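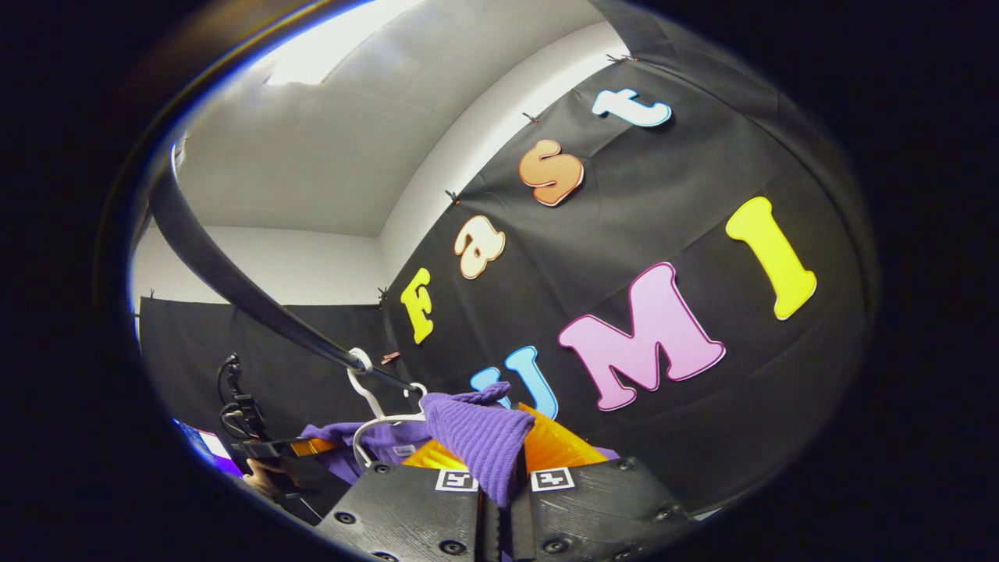
Purple rib knit, bunched up.

19 December 2022

Every winter I get the same advice from people who mean well. Buy one good sweater, they say, and it will last you ten years. I have followed this advice three times now and I would like to register some doubts.

The first one was a Garside crewneck, bought full price, which my sister told me was money well spent. It pilled under the arms in a month. I wrote to the company and got a very pleasant email explaining that pilling is a natural feature of fine fibers and a sign of quality. I have since noticed that cheap sweaters also pill, and in their case it is a sign of cheapness. I would love to know how the fiber can tell what I paid.

The second was from Kullach and I have less to complain about there, except the moths got to it, and moths will get to anything if you give them a dark closet and a summer. I'm told cedar helps. I had cedar. I had cedar blocks and cedar rings on the hangers and a little cedar sachet that came free with something else. What the cedar did was make the holes smell nice. There are people online who will tell you the blocks need sanding every season to bring the oils back up, and maybe so, but I notice the advice always arrives after the holes do.

The third one I am wearing now. It's 70 percent wool and the label doesn't seem eager to discuss the rest.

What got me started on all this was a conversation with Beverley Naylor at the library book sale. Beverley has knitted for longer than I've been alive and she has no patience for the idea of a lifetime garment. Her mother's cardigans lasted because her mother owned two of them, hung them over a chair at night, and washed them maybe twice a winter. When the elbows went she knitted new elbows. I asked if the wool was better back then and Beverley said some of it was terrible, like wearing a doormat, and that people forget the terrible ones because they got thrown out.

I think that's a good point and it applies to a lot more than sweaters. Toasters, for one. Everyone has an aunt with a fifty-year-old toaster. You never hear about the other toasters.

Anyway, I went looking for something solid on how long knitwear should last, and most of what I found was written by people selling knitwear. Trerkus has a whole page about it. They say a sweater of theirs is good for 400 wears. I read that page twice and could not find out who wore them, or where, or if they were sitting at a desk or stacking firewood. I also couldn't find what "good for" means. My gardening sweater is still good for gardening. I wouldn't go to a funeral in it.

Then there's the washing question, where the experts really let loose. Hand wash only. Never hand wash, the wringing ruins it. Cold water. Lukewarm water, because cold doesn't shift the oils. Use a wool wash. Use baby shampoo. I tried Zillex wool wash, which costs more per bottle than my shampoo does, and then I tried my shampoo. I did the left-hand side of my brain a favor and wrote down which was which. By March I had no idea from looking at the sweaters, and neither did my husband, who admittedly doesn't notice curtains.

The one piece of advice I'll pass along is to dry them flat. I resisted it for years on the grounds that I don't have the floor space, and I hung a long ribbed tunic over the shower rail – soaking wet – and by morning it was a dress. Ribbing stretches. I knew that. I just thought it would stretch back, the way they tell you it will if you steam it. I steamed it. It is now a dress that has been steamed.

As for fold or hang, I fold, mostly out of fear after the above. Someone in the comments last time said rolling is better and saves room in the drawer. I tried it for a week and could never find anything, so I can't speak to the long-term effects.

I'm not against nice things. If somebody wants to spend 100 dollars on a sweater and it makes them happy to put it on, fine, that's a good enough reason to buy one. What I object to is being told it's thrift. It might be thrift. It depends on the moths, the elbows, your washing machine, and whether you get tired of the color, and the shop doesn't know any of that when it prints the tag.

Beverley has offered to teach me how to darn. I said yes before I thought about it, so the Kullach is in a bag by the front door with its holes, and I've been told to bring yarn a shade darker than I think I need. She didn't say why. I'll ask.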